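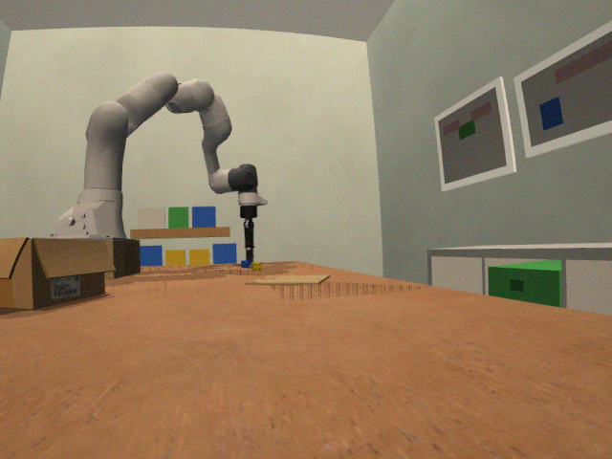 August, evening, garage bench

Second night with the Elosberg scene loaded. Aivar Lūse says the sim is good enough now to settle the gripper question before we bolt the real arm to the real table. I don't believe him yet. The last time we trusted a sim in this shop we printed three sets of fingers that didn't fit.

Ran the cube reach first. Straight down over the blue and yellow cubes, fingers vertical, 160 tries with the start pose jittered a little each time. The log counts 157 as good. I don't like that number. Anything that good on a first script means the script is measuring the wrong thing, and it was: Nandano marks a try as good when the fingertips come within 3 mm of the target. It doesn't check whether anything got picked up. Rewrote the check so the cube has to rise and stay up for a full second. Kept the old log so we can laugh at it later.

Then swapped the cubes for dice. Smaller error allowed, and the rounded edges ought to punish a sloppy grip. Also set the gripper to open all the way before it comes down, because the Punder driver starts half shut if you leave the default alone. Cost me an hour last week. Written on the wall now.
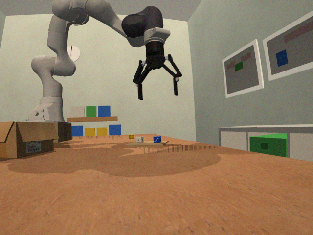 Ashley Oakley thinks I'm testing the wrong end. Her note in the shop log: the fingers are fine, look at the friction value, you have it set to something closer to rubber on rubber and our printed pads are going to slide like soap. Drop it by half and run it again before you say a word about finger shape.

Fair. I had copied the friction from the Hsiao sample file without reading it. Dropped it by half and started a long batch, 2000 tries, left it going through dinner.

9:40 pm. Batch stopped at 494. No error, just stopped. Restarted it from the saved state and it ran on, which I trust even less than a crash. Of the 494, almost all the bad ones are the blue die. Could be the way it lands when the scene resets. Could be that its mass is typed wrong in the file. Looked, mass is the same for all the dice, so not that.

Turned the view to look down past the elbow toward the shelf, to see how the arm folds when the target is close in.

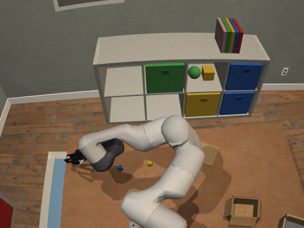 Arm folded low, blue and yellow dice inside the bend.

This fold bothers me. The sim lets the arm do it happily, but our cable bundle runs along the outside of the elbow and there are no cables in the model at all. On the real arm I'd expect it to snag or pull a plug. Aivar says we can reroute. Maybe. I want to see the bundle zip-tied on and moved by hand through that pose before anybody plans around it.

Last thing tonight was the wrist view with the white die, low friction, stock fingers.

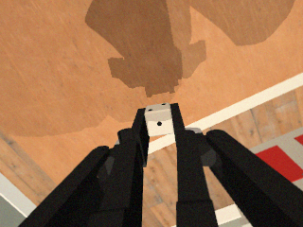
Die between the fingertips, one pip toward the camera.

The grip is right out near the tips. I'd want it deeper, down on the flat of the pads. Tip grips look neat on a screen and I have never had one survive a real table with a wobble in it, and ours has a wobble.

Where I stand: no new fingers get printed off these numbers. To do before the next session:
- weigh our actual dice and put the real mass in
- measure pad friction with the tilt board (Ashley has it)
- lower the grasp point a few mm and rerun the 160
- find out why the batch stops, ask on the Nandano list if needed
- cable test by hand, Aivar to hold the other end

Left the long batch running overnight with logging on. If it stops at 494 again I'll start looking at the disk.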